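Gindness Drift Sock 400
Bow-rigged drift sock for boats up to 16 feet 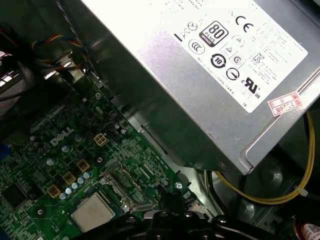
The Drift Sock 400 slows a drifting boat so you can keep a bait or lure in the water you want to fish. It was made for aluminum boats and small fiberglass hulls on open lakes, where a steady wind pushes you off a weed edge before you have finished a cast.

The sock opens by itself once it hits the water. A foam float is sewn into the top of the mouth and a strip of lead is sewn into the bottom, so it rides upright and doesn't spin. Four webbing straps run the full length of the cone and meet at a stainless swivel. The tail opening has a drawcord. Pull it tighter for more drag, or let it out if you want to cover more bank.

Getting it back in used to be the part people complained about. The current version has a floating dump line tied to the tail. Pull that line and the sock collapses, spills its water and comes in backward. Use the dump line every time. Hauling it in by the main rope is hard on your back and hard on the stitching.

Rigging

Tie the main rope to the bow eye for a bow-first drift, or to a midship cleat to drift broadside. Eight feet of rope is enough in most conditions. Keep the rope short if you are running a trolling motor — a long one will find the prop sooner or later. Do not tie off at the stern in rough water, and never run the main engine with the sock out.

Two socks, one at each end, will hold a boat nearly square to the wind. Fatima Nwosu, who guides for walleye on Grallstead Reservoir, sets hers up this way from October until the ramps ice over. She keeps the stern sock drawn a little looser than the bow.

Specifications

Item number: 1017
Mouth width: 30 inches
Length: 38 inches
Fabric: coated nylon, 400 denier
Weight: 876 grams with ropes
Main rope: 10 feet, included
Dump line: 14 feet, floating, included
Color: orange or black

In the package

Drift sock with swivel
Main rope with snap
Dump line with float
Mesh storage bag

Care

Rinse after use in salt water. Hang it by the tail and let it dry before it goes back in the bag. Small tears can be patched with any nylon repair tape on both sides.

Boats over 16 feet should use the Wainwright, our larger sock, with a 48-inch mouth.

Questions about fit go to Reece Kettle at the Bekthorpe shop. Please have your boat's length and beam handy.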